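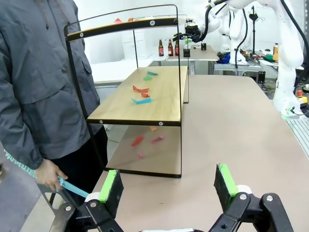

*Folded and cut paper on a two-tier shelf. Nine pieces in all, if you count the tiny pink one.*

# Why Is Paper So Hard to Put Away?

Paper is one of the thinnest things you own. A single sheet is so thin that you could slide it under a door without bothering the door. So you would think that a few scraps of it would take up no room at all.

Then you fold one. Now it is a hill. Fold four more and you have a small mountain range on the table where your dinner is supposed to go, and a grown-up is standing nearby saying your name in a certain way.

This page is about what happens next, namely the shelf.

## What does a shelf do?

A shelf is a floor that has been lifted up. Your table has only one top, and once it is full, it is full. Put a little shelf on it with two levels and you have two more places to put things, without making the table any wider.

The shelf in the picture has a thin black metal frame. The frame does the holding up. The upper level is wood, in a light oak colour, and the lower one is see-through enough to show the tabletop under it. There are small round white caps on the shelf too, where the bolts are. Bolts hold the parts of a thing together, and caps stop you catching your sleeve on them and blaming your sister.

## Why does folded paper stay folded?

Paper is made of fibres, which are tiny threads, mostly from wood. They are pressed together in a flat tangle, a bit like the inside of a school bag but much neater.

When you press a crease into paper, you bend and squash the fibres along that line. Some of them break. They can't straighten themselves out again afterwards, so the paper remembers the fold for ever. You can try ironing it flat with your hand. You can sit on it. The line will still be there, looking at you.

A piece that has only been bent gently will spring back, or nearly. Try it with a bit of scrap:

1. Curl the paper over your finger and let go.
2. Now fold it in half and run your thumbnail hard along the edge.
3. Let go again and see which one has changed its mind.

(Do not use your homework for this. If you do use your homework, please don't say where you read about it.)

## Which piece goes where?

There are lots of ways to sort paper, and people can be surprisingly bossy about all of them.

**By colour.** This looks lovely. The blues go together, the reds go together, and then you find one that might be pink or might be red, and the whole afternoon is gone.

**By size.** Big pieces at the back, small ones at the front, like a school photograph. It means the small ones can be seen, though they are also the first to fall off.

**By folded or flat.** Flat pieces can be stacked. Folded ones squash if you stack them, so give them a level of their own.

**By whatever is nearest.** Most people's favourite. It is very quick until you want to find something.

The upper level in the picture has two blue pieces, a green one and two red ones. Down below there is orange, red and pink. You may decide for yourself which of the four ways that is.

## What about the tiny bits?

Every paper project makes tiny bits. There is no known cure. They have hardly any weight, so the smallest puff of air can send them off the shelf, and a sneeze is not a small puff.

A few things help:

- Put the tiny bits down last.
- Move slowly, as a fast hand pushes air along in front of it.
- Keep them in a jar lid or an old envelope if they matter to you.
- If they don't matter to you, there is a bin.

Look behind things as well. Paper is good at ending up at the back, where it will wait until March if it has to.

## Something to try

You can build a two-level shelf out of card. Take a cereal box, empty, and I mean properly empty. Ask a grown-up to cut off one of the big flat sides. Lay the box down with the open side facing you, then cut a strip of card to fit across the middle and tape it in at both ends.

Does it sag? If so, fold the front edge of the strip down by about a finger's width and crease it hard. Try it again with the same things on top. A folded edge is much stiffer than a flat one, so the crease that made such a nuisance of itself earlier is now doing some work.

Fill the shelf, stand back and admire it. Then go and look under the table, where you will find one more piece.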